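Diary of a Slow Kitchen: January, the sourdough month

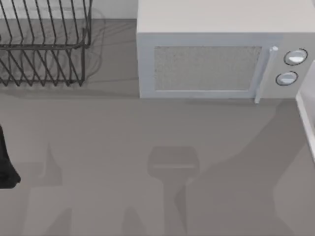
Marit Ekine
Home baker and keeper of this diary

7 a.m. and I am already covered in flour. I had promised myself I would write in here every morning of January, and so far I have managed maybe half of them, so let's call this one a catch-up.

The starter is alive! I wasn't sure for a while. It sat in its jar for the first week looking like wallpaper paste and smelling like nail polish remover, and I very nearly tipped it down the sink. Then I switched to the rye flour from the Hoarau mill (the dark one, in the paper sack that always splits down the side) and two feedings later it was climbing up the glass and pushing at the lid. I have a rubber band around the jar to mark where it starts, and last night it went so far past the band that I had to move everything over to a bigger jar in my pajamas.

So yesterday was loaf day. I mixed in the morning, did my folds between loads of washing, and forgot one of the folds completely when I got stuck on the phone with the gas company. The dough didn't seem to mind. It weighed in at 935 grams when I shaped it, a bit more than the recipe wanted, but I'd been generous with the water and I wasn't going to start pinching bits off. Into the basket, into the fridge, off to bed.

This morning I got up in the dark and put the oven on with the Nilline pot inside it. That pot was a present to myself in the fall and I still feel a little guilty about it. It's heavy as an anvil and I have burned the same knuckle on it twice now. The same knuckle! But the bread I get out of it is so much better than what I used to get off the flat tray that I can't be sorry for long.

I tried a fancy cut on top, a sort of wheat stalk with leaves down each side. It looked lovely for the four seconds before I dropped the dough in crooked. What came out looks more like a fish. A nice brown fish, with a good ear on one side and a big blister where the tail would be. I left it on the rack and listened to it crackle, which is still my favorite part of the whole business, and then I cut it too early like I always do. A bit gummy in the middle, great crust, sour enough to notice. I ate two slices standing up with butter and salt and then a third one sitting down so it would count as breakfast.

Things I want to remember for next time, before I lose the scrap of paper: the kitchen was only 16 degrees (Celsius, my thermometer came that way and I've never figured out how to change it) so the rise took ages. Use the warm spot over the fridge. Don't skip the rice flour in the basket. Less water with the white flour, it really doesn't drink as much as the rye does.

Later, after lunch. Walked the fish's other half over to Ullutdale to leave with my aunt, who claims she doesn't eat bread anymore and then ate it while I was taking my boots off. The path along the creek was all frozen ruts and I went the long way home by the school. Cold enough that my eyelashes felt stiff. She sent me back with a jar of plum jam and a bag of walnuts still in their shells, so I guess the next loaf has walnuts in it. I have wanted to try that for ages anyway. The last time I made walnut bread the dough turned a strange purple color and I thought I'd ruined it, but it tasted wonderful toasted.

I also have this leftover starter problem. Every feeding there's a bit to throw out and I can't stand doing it, so it goes in a tub in the fridge, and now the tub is full. Pancakes tonight, crackers tomorrow. The crackers need to be rolled much thinner than I think they do, every single time. Sesame on half of them, and maybe the last of that smoked salt if it hasn't turned into a brick.

9 p.m. Pancakes were good, a little chewy. Ate them with the plum jam. Fed the starter, moved the rubber band back down, and left the walnuts out on the table so I'll have to deal with them in the morning.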